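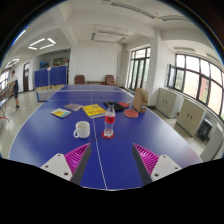
*Table 1, recreation room, second floor. Items left on the playing surface.*

# Items left on the table tennis tables

**t_wikstrom** (moderator)

Members are asked to read this notice before the November bookings open. Tables are to be cleared by the outgoing party at the end of each session. The attached photograph shows Table 1 with a mug, a water bottle on a coaster, several books, two paddles, a paddle case and a cardboard magazine file standing near the edge. None of these items should remain on the surface between bookings.

Paddles belong in the Eklund cabinet by the door. Books are to be returned to the reading shelf. Drinks are not permitted on either table at any time.

Teodor Wikström
Recreation Room Coordination

---

**clalent_3886**

Thank you for the notice. I would ask that the rule on drinks be reconsidered. The bottle in the photograph is standing on a coaster, and there is very little water left in it. The room has no side table, and the windowsill is too narrow for a cup. Members who book the full hour need somewhere to put a drink.

---

**zhajek**

I must disagree with the previous poster. A coaster protects a desk. On a playing surface it is one more thing for the ball to strike, and a ceramic mug beside it is worse. I submitted repair request 1265 last spring after coffee was spilled along the center line of Table 2, and the mark took two cleanings to remove.

I do support the request for a side table. The Plolus folding model in the storage room would fit along the wall.

Zdeňka Hájek

---

**stunness_reader**

May I raise the matter of the books? The reading group meets in the same room directly before the evening players, and we were told in writing that we could use Table 1 for sorting. The yellow book with the illustrated cover should go back to the group's shelf, as should the grayish-purple one. I do not recognize the smaller yellow and blue one.

If sorting on the table is no longer allowed, the group should have been informed first.

---

**t_wikstrom** (moderator)

The permission given to the reading group stands. It covers the sorting itself and ends when the group's booking ends. Please take the books with you or shelve them.

The magazine file has a white label on the front. Would the owner please collect it before 19:00 tomorrow. After that it will be placed in the lost property cupboard.

---

**backhand_dept**

The red paddles are a separate question, in my view. Players have always left a pair out for the next booking – it saves a trip to the cabinet, which is often locked. I see no harm in the practice and would prefer that it continue.

---

**zhajek**

The harm is to the rubber. Paddles left lying out collect dust and are put down under other things. There is a case on the same table. Anyone leaving a paddle behind could at least close it inside.

---

**backhand_dept**

A case holds one paddle, and there are two. I maintain my objection, although I accept the point about dust.

---

**t_wikstrom** (moderator)

The following will apply from the next booking period:

- The cabinet will be unlocked whenever the room is open.
- Paddles go in the cabinet, in a case where one is available.
- The Plolus table will be set up along the wall for drinks and personal items.
- The reading group may sort on Table 1 during its own booking only.

The ban on drinks on the playing surface remains in force, with or without a coaster.

---

**clalent_3886**

The side table is acceptable to me. Could it be placed at the near end? The far end is a long walk in the middle of a game.

---

**t_wikstrom** (moderator)

It will be placed at the near end, provided that the door can still open fully. I will measure tomorrow and post the result in this thread.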